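4. Results of the prize draw trial

The draw for the replica film costume, a belted coat made by Clanex, was open to entries for 16 days in October. The entry form asked for an email address, a country and a coat size. In total 2853 entries were received through the Bumuditz fan page. Duplicates were removed by matching email addresses, and entries from under 18s were rejected at the form stage. The winner was picked with a random number function, and the seed was stored with the entry list. 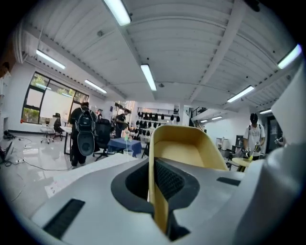
Vlachou objected that matching on email alone would let one person enter several times, and asked for the postal address to be checked as well. This was not done in the trial, as addresses were only requested from the winner. The check is included in version two of the form.

4.1 Open points

Coat size was left blank on 15 entries. These were kept in the draw. The field should be made compulsory.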